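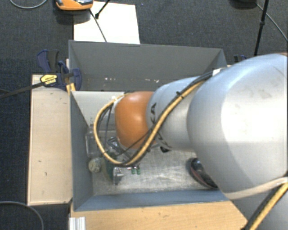
Last modified: Tuesday, 18:40, by Eetu Pesonen

Mokwood bin demonstrations, data card

Contents
1,000 teleoperated episodes of picking from a grey bin, split across 52 sessions. 201 episodes are held out for evaluation. The split is by session, so no session appears in both parts. Use the split file as shipped - earlier results from Plumley used a per-episode split and are not comparable.

Task
The operator picks one object, lifts it clear of the bin floor and puts it down at the other end of the bin. Objects start in a group on the left. The set mixes clear plastic, shiny metal and small green pieces. Object names in the labels are the operator's own and have not been merged.

Collection
Arm driven by remote control from the Zollar handset. Cables are tied along the arm and loop out at the wrist. In many episodes the loop hides part of the object group from the fixed camera. These episodes are kept. The bin is clamped to the work surface; if a clamp was reset, a new session was started.

Fields
joint_pos, joint_vel: arm state
grip_cmd: commanded opening, 0 closed, 1 open
cam_fixed: color view of the bin
operator: initials
outcome: success, drop, abort

Drops and aborts are included. Filter on outcome before training a cloning baseline.

Known problems
Sessions 18 and up use the new clock. Before that, cam_fixed lags joint_pos by a variable amount and the offset in the session header should be applied.
Depth is not included. The clear container gave almost no usable returns.
grip_cmd is the command only. Measured opening was not logged.

Loading
Run the Bianchini converter with the session folder as its argument. It writes one file per episode and skips any with a missing header.

Label questions to Dirk Hendriks, everything else to Eetu.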